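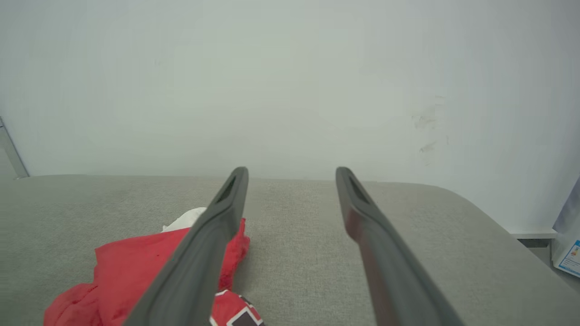 Notebook, April – coir and palm fiber brushes, small workshop

Morning, 10:00

Continued with the fiber for the scrub brushes. The palm fiber from Andano was soaking since yesterday evening. I took out one bundle and bent it over my thumb. It bends well now and the ends do not split. The coir from Fomard I soaked the same time and it is still stiff in the middle of the bundle, so it went back in the water until after lunch.

Note for whoever uses the tub next: please change the water between the two fibers. The coir makes it brown and the palm takes the color.

Cut length is 54 mm for both. I tried shorter last month and the brush was too hard for a wok, it only scratched at the seasoning. For the round brush (the one we call Wokby) I keep the 54. For the flat one I did not decide.

Winding

Made three pieces of Wokby with palm only. Wire twisted by hand crank, seven turns, then bent into the ring. The first one came out thin on one side, I did not spread the fiber evenly before closing the wire. The second and third are good. I combed them on the nail board and trimmed with the big scissors.

With eight turns the wire broke near the clamp. I think the wire is from the old roll, which has some rust at the beginning. Cut away the first part and it was fine, but I stay with seven.

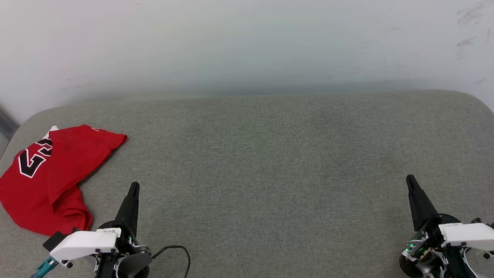 After the trimming I weighed the waste and it was more than I like. Roughly a quarter of the fiber goes to the floor. Part of this is because the bundles from Andano are not cut straight at the root end. I could ask them to cut straight, but then they will ask more money also. Maybe better to sort the bundles here before cutting, it is slow work but we can do it while the others are soaking.

Afternoon

The coir is soft now. Made one Wokby with coir outside and palm in the center. It looks nice, a little like the old one from Macapagal that hangs above the sink, but it sheds. I rinsed it under the tap and rubbed it on the iron pan for a few minutes, and many short hairs stayed in the pan. The palm ones shed a little too in the first rinse, then they stopped.

Hanging loop: cotton string is too thick for the hole in the ring. Used hemp, double, with a simple knot. The knot slides when the string is wet. Try a different knot, or a drop of glue – but I don't want glue on a thing which touches pans.

To do

Dry all four pieces on the rack, not on the window side.
Weigh them again when dry and write it on the tag.
Order new wire, same thickness as before.
Wash the nail board, there is coir dust in it.
Flat brush: try one with shorter fiber, for vegetables.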